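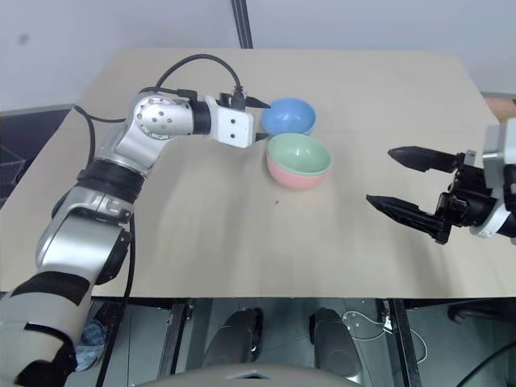

Two of the small bowls, blue at the back, mint and salmon pink in front.

Small bowls, big difference: how I sorted out my kitchen cupboards

Posted August 31, 2022

I have been putting off writing this one because it meant admitting how bad things had got in the cupboard to the left of the cooker. It was the sort of cupboard you open with one hand while the other hand is ready to catch something. Mostly mugs, a few bowls, a gravy boat I have used twice, and a tower of plastic tubs with the wrong lids.

Anyway, it's done now (and has stayed done since June, which for me is a record), so I thought I'd write down what worked and what didn't. Some of this is about small bowls, as I've become a bit of a bore on the subject, but most of it goes for the rest of the kitchen too.

Start with one shelf

I always used to empty the whole kitchen onto the floor, get hungry, and shove everything back in by teatime. Don't! Take one shelf. Wipe it, let it dry, decide what goes back, and shut the door. If you feel like doing another one, lovely. If not, you've got one decent shelf and you can still get to the kettle.

Warm water with a drop of washing-up liquid does for most shelves. For the sticky patch where the golden syrup lives I lay a hot wet cloth over it for a few minutes and go and do something else. It lifts off with hardly any rubbing. Old honey is the same. Soy sauce rings are worse and want a bit of bicarb made into a paste with water, rubbed on with your finger, but try it in a corner first if your shelves are painted. Mine are, and I now have one slightly duller patch at the back that I hide behind the flour.

Shelf liner: I bought a roll of the ribbed sort from Finditz and I like it. It stops glasses sliding about, and you can take it out and wash it in the sink. Cut it a touch short or it curls up at the front and catches on everything you pull out. The sticky-backed kind I would leave well alone. I spent most of a rainy afternoon getting the last lot off with a hairdryer and a fish slice.

The business of the bowls

I cook from little bowls. Chopped garlic in one, spices in another, the squeezed half lemon sitting in a third. My mother thinks it's an affectation and makes washing-up, and she's right about the washing-up. But I burn far fewer onions now that I'm not hunting for the cumin with a pan smoking behind me.

You don't need a matching set. I'd go so far as to say a mixed lot is better, as I've got into the habit of using one colour for raw things (egg, marinade, anything that's been near chicken) and the others for whatever's ready to eat. After a week or so you stop thinking about it. They all go through a proper hot wash just the same.

What you do want is bowls that nest. Take a couple with you to the shop, or buy one and try it at home before you go back for more. Some have a thick foot underneath that sits up on the rim of the next one, and you end up with a leaning tower that takes as much room as if you'd lined them up side by side. I've a few from the Darnia seconds basket that are lovely to look at and an absolute pain to stack. They've been moved to the windowsill and hold rubber bands.

If yours are ceramic and you're fussy about the glaze, a circle of kitchen paper between each one stops them scuffing. I only bother with the ones I'd be sad about. Old felt from a craft drawer does the same job and looks nicer, though it does collect crumbs.
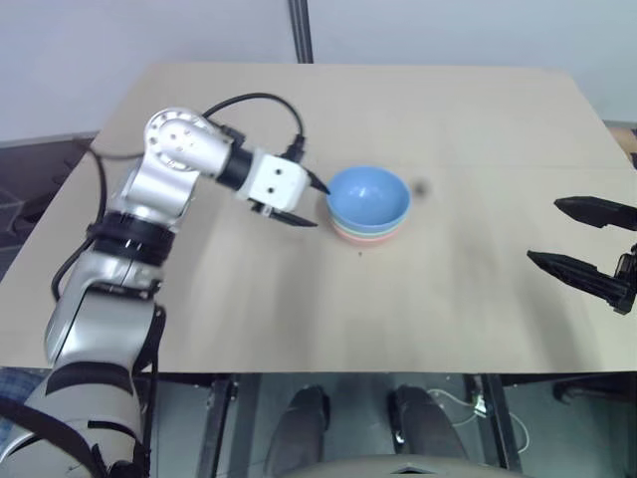 Nested up with the blue one on top.

Never stack them damp, by the way. I did it for years, and they grip each other like nothing on earth. If you've got a pair that's properly stuck, put cold water in the top one and stand the bottom one in warm water (warm, please, not boiling) and give it a few minutes. A little wiggle and they usually come apart. A drop of washing-up liquid run round the join helps too. I've only ever lost one bowl, and that was because I got cross with it.

Where things should live

This was the bit that made the most difference and it cost nothing. I spent a few days noticing where I was standing when I wanted a thing. The wooden spoons were across the room from the hob! They had been there since we moved in because that's where I'd unpacked the box. Now they're in a jug by the cooker, the tea towels are in the drawer under the sink side, and the sandwich bags are next to the bread where any sensible person would have put them in the first place.

Heavy things low, light things high, daily things between your shoulders and your hips. My big casserole used to live on the top shelf, and getting it down was a two-handed job with my eyes shut. It's on the floor of the bottom cupboard now with its lid upside down on top, so smaller pans can sit on the flat side.

Baking tins go upright. I used a cheap letter rack from the office aisle at Lindgren and it's held up better than the proper one I'd had my eye on, which was 18 pounds. You slide out the tin you want and the rest stay put. Chopping boards can go in there as well, provided they're bone dry.

Lids

Oh, the lids. Get every tub and every lid out on the table and pair them up. Anything left without a partner goes, today, no waiting to see if it turns up. I had 20 lids to my name and nothing for most of them to sit on. The spare tubs I kept for the shed, where they're full of screws and plant labels.

Then store the tubs nested and the lids standing up in a shallow box next to them. I know some people keep the lids on so nothing goes missing, and if you've got the room, do that, it's much nicer. I haven't.

For tomato stains in plastic, wipe the tub round with a bit of cooking oil on kitchen paper before you wash it. It shifts a surprising amount. A day on a sunny windowsill fades the rest. For the smell of last week's curry, a spoonful of bicarb with warm water overnight, lid on.

Looking after the table

I do most of my chopping and sorting on the kitchen table, as the worktop is the size of a postage stamp. Wood and wood-effect tops both hate standing water, so I wipe as I go and dry with a second cloth. White heat marks on real wood will sometimes come out with a tiny bit of mayonnaise left on for an hour. It sounds daft and it smells like a picnic, but it's worked for me on two out of three.

Unglazed feet are the other thing to watch. Run your finger round the bottom of your bowls and mugs. If it feels like sandpaper, it'll scratch. A few strokes with fine wet-and-dry paper under the tap takes the roughness off, and don't breathe the dust if you do it dry (don't do it dry). I did a whole shelf of mugs one evening in front of the telly with a washing-up bowl on my knee.

A few odds and ends

Keep a pencil and a strip of masking tape in the cutlery drawer. I label everything that goes in the freezer now. Before that we had a lot of surprise suppers, and one was apple sauce when I'd been promised soup.

Weigh your favourite mixing bowl once and write the figure on the bottom in permanent marker. Mine is 430 grams. Then when you've forgotten to zero the scales, you can still work out how much dough you've got.

Rice in the salt pot stops it clumping. Change it when you remember.

The little stick-on hooks from Cemavo are good on the inside of cupboard doors for measuring spoons, but clean the door with white spirit first and leave them a full day before you hang anything. I didn't the first time, and heard the whole lot go at two in the morning.

Next up is under the sink, which I'm dreading. There's a bottle at the back that has lost its label and I think it came with the house. If anyone has a clever way of keeping cloths tidy round a U-bend, leave it in the comments, please!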